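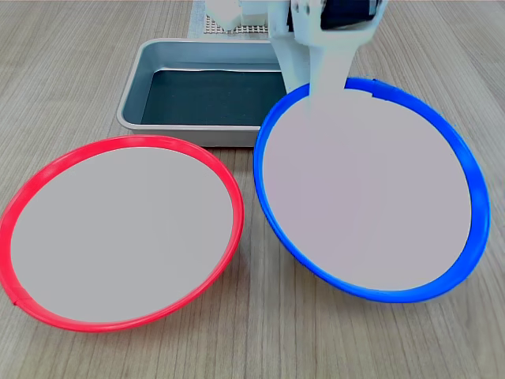 Play the quiet one last and let people walk out humming it, Jyoti Prajapati told me back in the summer, and I argued with her for most of a rehearsal break before I went home and changed the program.

So the quiet one is last! The Werside Chamber Winds will open the new season at 7:30 p.m. on the second Friday in October at Graltard Hall, and we'll finish with a slow, ten-minute setting of "Shenandoah" that I've been wanting to conduct for years. Doors open at 6:45. The concert runs a little under two hours with intermission.

I'm writing this release myself again, so if you're an editor who likes these things short, the details you need are in that last paragraph and in the ticket section further down. Everything in between is me being excited about a concert.

The program

We start with a fanfare, naturally, eight brass players in the balcony with the house lights still up. Please be in your seat by 7:30 or you'll be climbing over knees in the middle of it. The fanfare runs straight into a set of three English country dances arranged for double wind quintet, and I'm asking the audience not to clap between those (though if you do, we'll live). The second dance has a wonderful oboe and clarinet duet that sounds like two people trying to finish the same sentence.

After the dances comes the big work on the first half, and it's a premiere. "Prirnano" is a suite in four movements for winds, harp and percussion, and it was written for us over the past year by Jyoti, who also happens to sit second chair in our bassoon section. She named it for the hill town where she spent a summer copying parts for a small opera company. The four movements are "Road Up," "Market Bells," "Rain on the Awnings" and "Road Down," and if you think the last one is the first one backward, you're close. She takes the climbing tune from the opening and hands it to the low instruments a bit at a time until the contrabassoon has nearly all of it.

It isn't easy. We read it through for the first time in the spring and fell apart in "Market Bells" more than once, mostly on my account, as the meter changes in nearly every bar and I kept beating the wrong one. The full manuscript score runs to 785 bars. I know this because Jyoti numbers every single one, and when something goes wrong in rehearsal she doesn't say "near the end," she says the number. Bar 601 has become a kind of band joke. It's a bar of silence for everybody except the triangle, and it took us weeks to get all of us to stop at the same moment.

We've had two extra Saturday sessions on it since August and I couldn't be happier with where it is. The harp part is being played by a guest, a friend of the group from our holiday concert last year, and having the harp in the room changed everything. Chords that had sounded muddy on our rehearsal piano suddenly made sense. You could see people look up from their stands.

Intermission is 20 minutes, with coffee, cider and cookies in the lobby. Cash or card this year.

The second half opens with a short serenade for eight winds and string bass, the sort of music that was made for garden parties and for people who weren't listening very hard. I hope you'll listen anyway, as the horn writing in the slow movement is lovely and our horns have worked very hard on it. Then the brass come back down from the balcony for a pair of spirituals, arranged for brass choir and sung the first time through by nobody but a solo trombone. After that everyone's on stage together for "Shenandoah."

I should say a little more about that one. I had planned to end with a march. I nearly always end with a march! It wakes people up and it gets them to their cars. But the suite already ends loud, and two loud endings in one night started to feel like two desserts. The "Shenandoah" setting begins with one flute and adds players slowly, and when it's at its fullest it still isn't very loud. Then it thins out again and stops on an open fifth in the clarinets. We tried it last at a run-through in September and no one spoke for a while afterward, and I called Jyoti that night to tell her she'd won.

The hall

This is our first full concert at Graltard Hall, and I'm thrilled to be there. Longtime followers will remember us from the school gym on Shakya Street, which was good to us for many seasons but had a buzzing scoreboard and one set of doors that slammed. The hall has real curtains, a sprung stage and a proper balcony. It seats 1039 with the balcony open to the public, but the brass need the balcony for the fanfare, so we're selling the main floor only, and that comes to 785 seats. (Yes, the same as the number of bars in the suite. Jyoti says she didn't do it on purpose.)

The sound in there is warm and a bit slow, by which I mean you hear a note hang around after it's been let go. We've had to shorten nearly everything. Staccato notes that sounded crisp in the gym turned to soup at our first rehearsal on the new stage, and I spent an hour walking up and down the aisles while the group played without me, which they seemed to enjoy more than I'd like.

If you've got a choice of seats, I'd go for the middle of the room, rows H through N. The front rows are fun if you like watching fingers, but the percussion will be very present. Families with small kids might prefer the side sections near the back, where it's easy to slip out to the lobby and back in. Wheelchair spaces are in row A and row P, and the ramp entrance is on the parking lot side. Large-print programs will be at the table inside the door.

Before the concert

Jyoti and I will give a short talk about the suite at 7 p.m. from the stage, with a few players to demonstrate. It's free with your ticket and you don't need to know anything about music to come along. We'll play the climbing tune in its plain form so you can listen for it later, and the percussion section will show you how the bells work in the second movement. We'll wrap up by 7:20 so the players have time to breathe and tune.

There's also an open dress rehearsal the night before, starting at 6:30 p.m., for school band and orchestra students. Students can bring a parent. Sit anywhere on the main floor, and please bring a pencil if you'd like to follow along, as we'll have copies of a few score pages to hand out. Band directors who want to bring a group should drop us a note first so we can save you a block together.

Tickets

General admission is $18, seniors $14, and students with a school ID get in for $5. Children under six are free. Tickets are on sale now through the Werside Chamber Winds website and at the Graltard Hall box office, which is open weekday afternoons from 1 to 5. Whatever is left will be sold at the door from 6:15 on the night. Season tickets cover all four concerts and cost $60, and they can be bought right up until the fanfare starts.

Parking in the lot behind the hall is free after 6 p.m. It fills up early, so if you're coming after 7 you may do better on the street by the library.

The rest of the season

We'll be back in December with carols and a brass quintet set, then in February with a program of dance music that I'm still fighting over with the clarinets. The season closes in May, outdoors if the weather lets us, with marches. Lots of marches. I've promised myself at least five.

We're also looking for players. We have openings in the horn and bass clarinet sections, and I'd love to hear from a second percussionist who doesn't mind counting rests. Rehearsals are weekly in the evening and we ask that you read music comfortably and own or can borrow an instrument. There's no formal audition - come and sit in for a couple of weeks and we'll both know.

One more thing. The commission for "Prirnano" was paid for by our players and listeners, most of them giving small amounts, along with a single gift of $1000 from a family who asked not to be named in the program. They'll be in the audience in October and I won't point at them, but thank you.

For interviews, review tickets or a look at the score, write to the press address on our website. I answer that one too, usually late in the evening after rehearsal.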